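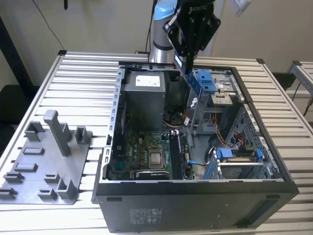
Desktop computer tower

A desktop computer tower (also called a tower case, a system unit, or, by my mother and half the people who call me for help, "the hard drive") is the upright box that holds the working parts of a personal computer. I have been writing the hardware pages for the Nedcombe home computing wiki for a good while now, and this is the article I keep getting asked to fix, so I've gone through it again from top to bottom. If you spot a mistake, the talk page is open and I do read it!

Contents
1 Name
2 Layout
3 Power supply
4 Motherboard, processor and memory
5 Drive bays
6 Cables
7 Opening a tower
8 Reuse and disposal
9 See also

Name

Early home computers mostly sat flat on the desk with the monitor parked on top of them. Turn that shape on its short edge and you have a tower, which is where the name comes from. People then split them by height into full towers, mid towers and mini towers, and the borders between those are mushy. Two makers can sell nearly the same box under different labels. I go by whether it fits under my desk, and I know that's no help to anyone else.

There is also the "small form factor" case, or SFF, which has its own page. A lot of office machines are SFF or close to it, and some of them are happy either standing up or lying down.

Layout

Nearly every tower is a sheet-metal box with one big removable side panel. Take that off and you are looking at the component side of the motherboard. The other side panel, behind the board, sometimes comes off too, but on plenty of office machines it's riveted in place and you never need to touch it.

The back of the case carries the connectors and the power inlet. The front has the power button, usually a couple of USB ports, and the openings for any optical drives. Big computer makers tend to design their own interiors, with plastic latches and slide rails in place of screws, and the latches are often blue or green so you can tell at a glance which bits are meant to be moved. I love this. I learned on cases where every single thing was held in by a screw that rolled under the radiator.

Power supply

The power supply unit (PSU) is a closed metal box that takes electricity from the wall and turns it into the lower voltages the rest of the machine wants. On older towers it sits at the top rear corner. Newer cases often move it to the bottom.

It will have a label listing its output on each voltage. Read that label before you buy a replacement, and check the plug shapes as well as the wattage, as some brand-name desktops use connectors you can't swap for standard ones. Please don't open the PSU itself. The capacitors inside can hold a charge after the machine has been unplugged, and this is the one part of a tower I will not repair for anybody, however nicely they ask.

Motherboard, processor and memory

The motherboard is the large circuit board that everything else plugs into. Green used to be the usual color, though plenty of boards sold to home builders are now black.

The processor sits in a square socket under a heatsink, and between the two goes a thin layer of thermal paste. If you lift the heatsink off you need to clean away the old paste and put on new (a blob the size of a pea is fine, and I'm not getting into the spreading argument again, see the talk page archive, it is very long).

Memory modules, or RAM, stand in narrow slots near the processor. They have a notch along the bottom edge so they only go in one way. Push the clips at the ends outward, line up the notch, and press down until the clips close. It takes more force than you'd like. Radoslava Rusnák, who wrote the first version of this section, originally had "press firmly but gently" here and I took it out, because I'd followed that advice once and spent an evening wondering why the computer only beeped at me.

Expansion slots are the longer connectors on the board. They take graphics cards, network cards, sound cards and so on. An office tower may well leave the factory with all of them empty.

Drive bays

Drive bays are the metal cages that hold storage. The old standard sizes are named after floppy disks: 5.25-inch for optical drives and 3.5-inch for desktop hard drives. Solid-state drives are smaller and need an adapter in an older bay, or you can do what my brother did and leave one dangling by its cable for two years. (It survived. I still don't recommend it.)

In many office towers the hard drive goes in a plastic caddy. You squeeze the sides of the caddy, slide it out, flex it a little and the drive comes free. Optical drives are more often held by a sliding latch. Pull the latch, push the drive forward, done. On some models the front cover has to come off first, and if the drive won't move, that's the thing to check before you pull any harder.

Cables

Two families of cable run through a tower. Power cables come out of the PSU in a bunch, and by long habit yellow is 12 volts, red is 5 volts, orange is 3.3 volts and black is ground. Some proprietary supplies ignore all this, so don't treat color as proof. Data cables go between the drives and the motherboard, and in any machine with SATA drives they're thin and flat with a small L-shaped plug.

Neatness varies a lot. Home builders tuck everything behind the board and take pictures of it. Office machines usually have their cables in one fat bundle through the middle, folded over whatever is nearby, and they run perfectly well like that.

Opening a tower

Shut the computer down, switch off or unplug the power, and hold the power button for a few seconds to drain what's left. Then unplug everything else from the back. Lay the tower on its side with the removable panel facing up, on a surface with enough space next to it for parts. Working on one while it's standing upright is possible and I've done it, but everything you let go of falls to the bottom.

The panel will be held by thumbscrews, ordinary screws or a single latch. Once you're in, touch bare metal on the case before you handle any boards. A wrist strap is better if you have one.

Take a photo with your phone before disconnecting anything. Take another after each cable if you're the forgetful type. I keep screws in an egg carton, one hollow per step, and go backward through the hollows when it's time to put it all together.

Order of removal matters a bit. Disconnect the cables you need to, then take out the drives, then any expansion cards, then memory. The processor and motherboard come last, and for most upgrades they can stay right where they are.

Reuse and disposal

An older office tower can be a good second life machine. More memory and a solid-state drive make a huge difference for not much money, and parts for common models are easy to find used.

If it really is finished, pull the drive before the case leaves your house and wipe or destroy it. The rest counts as electronic waste and shouldn't go in the household trash. The steel, the aluminum, the copper in the cables and the small amount of gold on the contacts can all be recovered. Monique Guillot has been building up our page on recycling rules state by state, and it's much more careful than anything I'd write here, so check that one for where to take things.

See also

Small form factor case
Power supply unit
Drive caddy
Thermal paste (and its talk page, if you have a free afternoon)
Electronic waste rules by state

Last edited 5th October. Drive bays section rewritten, wire colors corrected.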